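Robotics club takes on the cup stack

November 25, 2022

The Derklow robotics club has been back at it since October, and anyone who has walked past the workshop on a club evening will know that paper cups have rather taken over. This year's project, which the students call Goltent, asks them to teach a robot to handle a tall stack of nested cups without crushing the rims or bringing the whole thing down. The teaching is done by hand — members work the grippers themselves, over and over, and the recordings become the lessons. The club hopes to have 500 of them before the winter break, and we wish them steady hands!

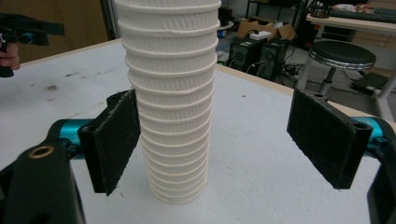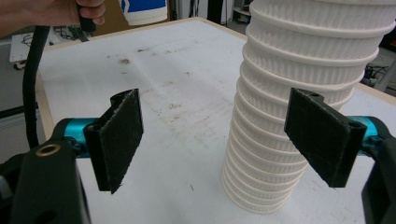 Gripper fingers open on either side of the cup stack at the club's worktable.

The students split into 2 teams for the season, Adov and Samarakoon, and each will bring its own trained robot to the club's open evening, where families are warmly invited to come and cheer. New members from grade 7 up are always welcome, and no experience is needed — just a bit of patience and a willingness to pick up cups.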